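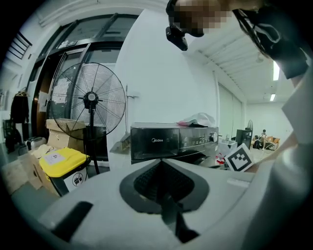 Can I air down my tires for a sandy trail if I don't own a compressor?

You can, as long as there's a working air station close to where the trail lets out and you drive to it slowly on the soft tires.

Home Ask Trails Gear Clubs Sign in
Search questions and answers...

More from the person asking: I have a stock midsize 4x4 and I'm signed up for my first group run in October, out past Drudville. The sheet they sent says to "air down at the trailhead" and then doesn't say another word about airing back up. I've got a decent gauge and that's all. I'd rather not spend a lot before I know whether I even like this!

3 answers
Sorted by most helpful

Fatemeh Karimi
Welcome, and good for you for signing up! I did my first run with a gauge and a borrowed shovel and had a lovely day, so please don't let the gear lists scare you off. Write to the trail leader before you go and ask who's carrying air. On most group runs somebody has a compressor bolted under the hood and is glad to share it at the end (bring cookies, it never hurts). If you do end up alone, the gas station in Rosley has a pump by the car wash, 2 miles from the lower gate, and I've crept back there on soft tires plenty of times. Keep your speed down, take the corners gently, and stay off the highway until you're back to the pressure on your door sticker. How low to go depends on your tire and your load, so ask the leader about that too. I wouldn't go as low as the folks with beadlocks, whatever they tell you at lunch.
Helpful (59) Reply

Abelardo Rivadeneyra
Agree with most of that, but call the station first. The Rosley pump was out of order for weeks last fall and I ended up waiting for a friend. I finally bought a little Mosow compressor that clips to the battery. It's slow and it's loud, and all four tires take me long enough to eat a sandwich and talk to everybody in the lot, but I've never been stuck since. Start the engine before you run it, and let it rest between tires if it gets hot. Also buy metal valve caps, the plastic ones vanish in the sand.

guest
just get the Ghasemi one with the tank, paid 400 for mine, worth it

Fatemeh Karimi replied: For a first trip, though? Borrow first, then shop.

1,616 views Share Follow this question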